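The export button is a promise I no longer believe 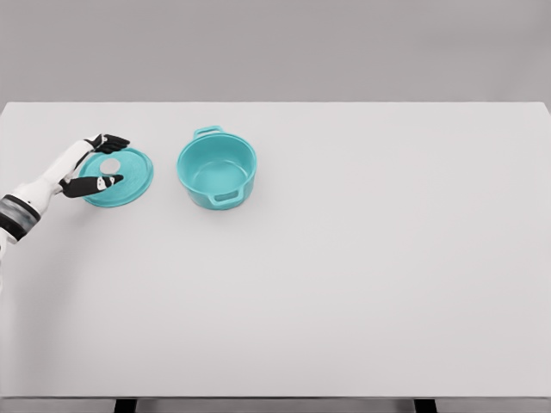
Every blog host I have signed up with has told me that my words are mine and I can take them whenever I like. It's on the pricing page, usually near the bottom, next to the bit about no ads. I used to read that line and relax. Now I read it and want to know what file format they mean. "Take your stuff anytime" is a gesture as wide open as those black fingers spread above the white tabletop, and it commits the company to very little until you ask what it will close on. Posts? Sure. Comments, drafts, redirects, image captions, the old addresses that other people have linked to? Ask support and watch how long the reply takes.

I moved off Tundovlow in January. I had been there nine years. I don't have a horror story, and I want to say that early, because people who write about leaving a host tend to have one and then the whole argument turns into whether they were treated badly. I wasn't. I pressed the button, got an email with a link, and downloaded a zip file. By the company's own standard everything worked.

Inside the zip were my posts in one long file, with the formatting turned into a soup of Tundovlow's private tags. My pictures weren't in it. What I got in place of them was a list of addresses pointing to Tundovlow's own servers, where the pictures would stay up as long as my account did. Comments came in a separate file, with names and dates but no indication of which comment was a reply to which. A fight about RSS from years back, one I was rather proud of losing, now reads like strangers shouting in a bus station. Drafts were missing altogether. I had almost 80 of them. Most were junk, but they were my junk.

So is that an export? Legally I suppose it is. It's a copy of some of my data, and I can open it in a text editor. What I can't do is put it somewhere else and have a blog again, and that is the only reason anybody presses the button.

The standard defense is that this stuff is hard. Every platform stores things its own way, there's no common format everyone agrees on, and engineers have other work to do. I'll grant maybe half of that. Threaded comments are a pain. But look at what happens in the other direction. Tundovlow's import tool swallows blogs from just about anywhere. It brings the pictures over. It keeps the threads. It rewrites internal links so they don't break, and it even puts drafts in the drafts folder. The people who wrote that tool understand perfectly well what a blog is made of. They were asked to solve the problem for the people coming in, and somebody decided the people going out could have a zip file.

Clusgate, where I ended up, is friendlier about it, and I trust them about as far as I can throw their terms of service. Their export has the pictures in it. I know because I tested it before I had written a word there, with four dummy posts and a comment thread I held with myself. The threads survived. Then I noticed that the export page says the feature is "included during your active subscription," and I have been chewing on that phrase since. If my card expires while I'm in the hospital, is that active? They told me there is a grace period. They did not tell me how long, and it isn't written down anywhere I can find.

Ngân Chu, whose link roundups I have read for longer than I've read most newspapers, thinks I'm being a crank about this. Her view, as she put it to me by email, is that a blog is a conversation, conversations end, and if the archive gets dinged up on the way to the next place then so be it. She lost all her comments when Gesto changed its embed code and says she felt lighter afterward. I believe her. I also think she'd feel differently if she had chosen it. And the comments weren't only hers. People spent real time typing in those boxes, some of them correcting her mistakes, and now the mistakes are still up and the corrections are gone.

The other answer I get, always from the same sort of reader, is that I should run my own site. Use Rønning, keep everything in plain text files, rent a cheap server, be free. I tried Rønning for two weeks. It's good software, and I'd recommend it to anyone who enjoys that kind of evening. I don't. More to the point, "do it yourself" is a strange thing to say to a paying customer who is complaining about what was sold. If my bank lost track of half my statements, I wouldn't expect to be told about the virtues of a mattress.

I'd like a simple test, and I'd like reviewers to start running it, since they seem happy to spend paragraphs on themes and fonts. Export a blog from the host. Import that same file into a fresh account on the same host. Don't even bring a competitor into it. See what's missing. I tried this with my Tundovlow zip, and their importer, the one that eats everything, refused it. The error said the file was in an unsupported format.

I sent them that message with a screenshot. Support thanked me for the feedback and said export improvements were on the roadmap. I asked whether the roadmap was public, and they closed the ticket. In the meantime I'm still paying for the old account so the pictures stay up, and I'm copying the drafts over by hand, one at a time, mostly late at night with the TV on.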